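From: Nadine Hourani
To: Hutongate household textiles list
Date: 31st January
Subject: Re: Shaggy white cloths going stiff and matted, and what to fold them on

Elias Srour wrote:

> Following up on the thread about plush towelling. We have a set of white shaggy cloths, long loop on the outside, that have gone flat on one face after a winter of use. The outer face is still acceptable. The inner face, which is usually folded in, has clumped and gone a bit yellow. They go through at 60 with ordinary powder and a capful of softener, then over a rack in the hall.
>
> Three questions. Is the yellowing dirt, softener or age? Can the loops be brought back? And does it matter that we fold them on a rug? The only clear area in the flat is the rug, and my partner says the cloths pick up fluff from it.
>
> We have soft water, if that makes any difference.
>
> Elias

Elias, I will take these in the order I would deal with them, which is not your order. Luminița covered tumble drying in September and I have nothing to add to that except where noted.

1. Softener

Stop using it on anything with a raised loop. It coats the fibre. The coating makes the cloth feel softer for the first few washes, then the loops begin to stick to one another, and the face that gets least air goes first. On a cloth that is always folded the same way, the least-aired face is the inner one. Your description fits. In soft water the problem is worse, as soft water rinses detergent out poorly and you are probably overdosing the powder as well. Halve the powder before you do anything else.

2. Stripping wash

This is what I do with a matted cloth. It takes one evening.

Run the cloth through a full cycle at 60 with no product at all. Look through the door ten minutes in. If there is foam, that is old detergent coming out, and you should run it again until there is none. I have had a cloth take three cycles.

Then one cycle at 60 with a quarter dose of plain powder and no softener. Select the extra rinse if the machine has one. Mine is an old Grundia and the extra rinse is only available on the cottons programme, so I use cottons for everything with a loop, at a low spin.

Check the care label first. If the cloth has any metallic or shiny yarn in it, the label will often say 30, and you should believe it. The glitter yarns used in soft furnishings are generally a thin polyester film, and heat makes them curl and go scratchy. At 30 the stripping wash still works but needs more repeats, and there is not much to be gained by hurrying it.

Do not use bleach on the yellow. On a cotton loop with softener residue, chlorine bleach tends to fix the colour. An oxygen product is fine, at the temperature on the packet, provided the label allows it.

3. Is it dirt, softener or age

Wet a corner of the yellowed face with warm water and rub it between your fingers. If it feels slippery, it is residue and will largely come out. If it feels clean and slightly harsh, the colour is in the fibre and you will only improve it a little. If one patch is slippery and another is not, treat the whole cloth as residue and reassess when dry.

Grey, by the way, is a different fault from yellow. Grey is soil redeposited from an overloaded drum.

4. Raising the loops

Damp is better than dry. Take the cloth out after the spin, hold it by one end and snap it hard, ten or twelve times. Turn it and do the other end. Then dry it flat or over two rails, so that the weight is spread. A single rail puts a hard line through the middle, and the loops on that line never quite recover.

When it is almost dry, go over the matted face with a soft brush. A clothes brush is all right. Brush in one direction and lift at the end of each stroke. Do not use a pet slicker, which will catch the loops and pull them. If you do pull one, snip it level with small scissors. A cut loop in towelling will not run the way it does in a knit.

5. Handling and folding

Most of the flattening I see is mechanical, from the way people pick the things up. A shaggy cloth lifted by one point twists under its own weight and hangs as a rope. If it is put away like that, or stuffed in a basket like that, the twist sets. The fold at the top curls back on itself and the inner face gets squeezed against its own pile.

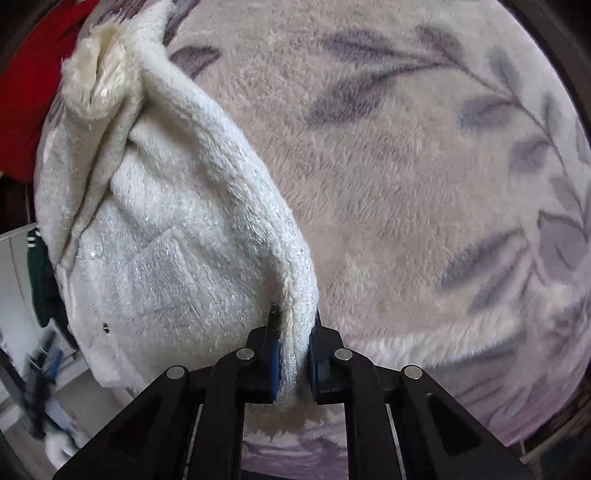

So let the twist out before folding. Lay the cloth down, find two corners on the same short side, lift by both and lower it again. Smooth from the middle outward with the flat of the forearm, which covers more area than the hand and presses less. Fold in thirds and then once across, loosely, with no pressing down. Rolling is acceptable for storage if the roll is slack. Each time you put them away, fold with the opposite face inward to the time before. This alone would have prevented most of your trouble.

Azucena Cortés posted a note on this list some time ago recommending that deep-pile cloths never be stacked more than four high. I measured it with my own. A stack of six, left for 19 days, had a visible press mark on the bottom two. I keep to three.

6. Folding on a rug

Your partner is partly right. There are two separate matters, shedding and grip.

Shedding depends on the rug. A long soft pile rug, particularly a printed one with a plush face, sheds for its first few months and then mostly stops. Test it with a strip of parcel tape, pressed down and lifted in four or five places. If the tape comes up furred, vacuum the rug with the brush bar off, twice, in crossing directions, and test again. Check the edges as well as the middle. On round rugs the edge is where loose fibre and floor dust collect, and where a cloth trailing over the side picks up small dark specks from the floor. On a white cloth every speck shows. Remove them dry, with tape or tweezers, before they are washed in.

Grip is more of a nuisance. Plush on plush does not slide. If you try to straighten a shaggy cloth by dragging a corner across a pile rug, the cloth stays where it is and the corner stretches. Lift and place instead. The same friction is useful once the cloth is down, as it stays put while you fold, which it will not do on a polished table.

If you are working on a pale rug with a pale cloth, it is easy to lose the edges in poor light. A rug with a printed border helps. My sister has a beige one with leaves on it, and she lines the short edge of each towel up with a stem. I use a flat sheet spread over the rug, which settles the fluff question as well. An old cotton sheet is best. Polyester builds up static and the loops stand toward it.

Do not fold damp cloths on a rug, with or without the sheet. The backing on many of these is a bonded foam or a dotted grip layer, and moisture held underneath will mark a wooden floor.

7. Washing the rug itself

You did not ask, but someone will. Shake it outdoors, pile down. Spot clean with lukewarm water and a drop of dish soap, blotting only. Pile that has been rubbed wet dries in points, and the band that has been cleaned then looks lighter than the rest, even when it is not, because the fibre lies at another angle. Brush it all the same way when dry and look at it from the other side of the room before deciding it is stained.

8. Replacement

If the stripping wash fails, the cloths are still good for drying floors and lining a pet bed. For new ones, look at the weight and the loop. The heavy ones I have from Haddadin are marked 894 on the sleeve, with no unit given, and I have never had an answer from the shop as to what it refers to. They have lasted well. The Bralthorpe ones are lighter, dry much faster and matted within a year, although I was still using softener at the time, so that is not a fair trial.

Noura Tarawneh asked off list whether vinegar in the rinse does the same job as the empty cycles. In hard water it helps a little. In soft water such as Elias has, I could find no difference between the two halves of a cloth I had cut down the middle for the purpose. It also does the rubber door seal no good over time, so I have stopped.

Elias, if you do the wet corner test, post the result with the wash temperature from the label. I would also like to know whether the hall rack has round or flat rails.

Nadine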